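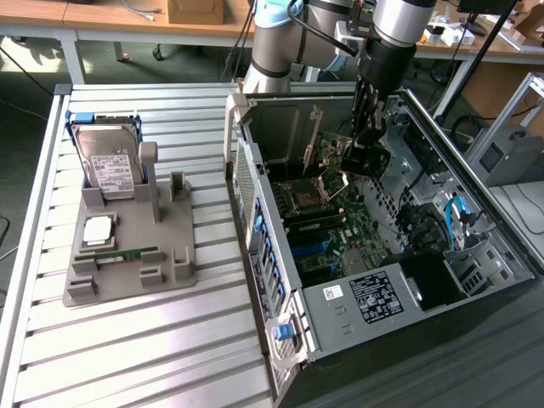
Filed under: Equipment Reuse / Meeting Minutes

Jun 2, 2019 – Posted by Ngaio Halliday

Pandside Equipment Reuse Network
Minutes of the ordinary meeting

Present: Ngaio Halliday (chair and minutes); delegates for Cametti, Prestlow and Fairweather depots; one observer from the Pandside schools office.
Apologies: Prestlow transport desk.

1. Minutes of the previous meeting

The January minutes were accepted with one correction. Under item 4, "monitors" should read "monitors and all-in-one units". The change affects the storage charge and has been carried into the current rate sheet.

2. Matters arising

2.1 Pallet labels. Cametti has moved to the larger label format. Fairweather still has stock of the old labels and will use it up before changing over. Both formats scan correctly at the Prestlow dock, so no deadline was set.

2.2 Shelving at Fairweather. The upright that failed inspection has been replaced. Load notices are posted at each bay. Closed.

3. Intake and reissue

The chair tabled the figures for the reporting period. Intake across the three depots was 3142 desktop units. Of these, 1556 were reissued as complete machines. The remainder were stripped for parts, sent for material recovery, or are still held pending a decision.

Prestlow asked that the held units be shown as a separate line. At present a machine waiting on a power supply is reported the same way as one with a cracked board, and the depots cannot plan bench time from the combined figure. Agreed. Cametti noted that its held stock is mostly small form factor machines, for which replacement power supplies are hard to source secondhand.

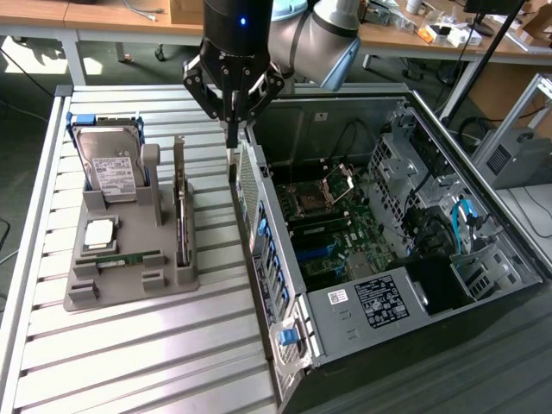
The separate line will start with the next return. Depots are to date the hold from the day of first inspection, not the day of arrival, and to enter the missing part in the notes column using the standard part names. Free text such as "needs bits" will be sent back.

4. Component grading

4.1 Processors and sockets. Fairweather reported a pattern of bent contacts on boards received without a processor. Where the processor has been removed before collection, the socket is often left open in transit. The donor guide currently says nothing on the subject. It was agreed to add a sentence asking donors to leave the processor in place, or to fit a cover if one is available.

Boards with an empty socket will be graded B on arrival and can be raised to A only after a boot test with a known good processor. Prestlow asked whether visual inspection under magnification would be enough. The meeting took the view that it would not, as a shifted contact can look straight from above.
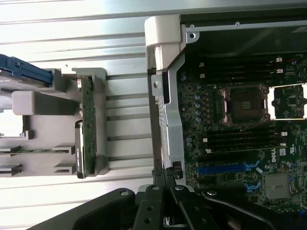
Dell motherboard with an empty CPU socket and memory slots.

4.2 Memory. Modules are to be tested in matched sets where they arrived as matched sets. Cametti has been separating them on receipt and will stop doing so. Single modules go to the general bin for the relevant type. There was a short discussion of whether the smallest capacities are worth testing at all. The schools observer said that they are still of use for older lab machines. Left as is.

4.3 Thermal compound. Residue is to be cleaned off before grading. The depots use different solvents and no change was requested.

5. Hard drives

5.1 Erasure. The two-stage procedure stands: software erasure with a logged result, then a spot check by a second person. Drives that do not complete the first stage go straight to destruction. Erasure logs will be kept for 36 months. Fairweather had been working to a shorter period and will recover its earlier logs from backup.

5.2 Labels. The manufacturer's label must stay on the drive and remain readable. Depot stickers are to be placed on the side of the casing. Prestlow reported 2 drives that could not be matched to their log entries after a sticker was put over the serial number – both were destroyed.

5.3 Handling. Loose drives are to be held in trays or padded racks and never stacked. 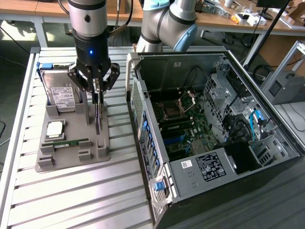
Parts tray with a 3.5-inch hard drive standing at the rear.

6. Transport

The Prestlow to Cametti run will move to alternate weeks for a trial period. Urgent transfers can go with the Fairweather van if there is space, by arrangement between depots. Mileage is to be claimed on the existing form.

7. Other business

The schools observer asked for a list of models likely to be available before the new term. The chair will circulate one once the held stock line is in place.

8. Actions

Halliday – amend return template; revise donor guide; circulate model list.
Cametti – stop separating matched memory; report on power supply sources.
Prestlow – confirm trial timetable for the transport run.
Fairweather – recover earlier erasure logs.

Next meeting at Cametti depot, date to be confirmed by email.

Related items
Minutes – January meeting
Donor guide: preparing desktops for collection
Depot rate sheet and storage charges
Standard part names for returns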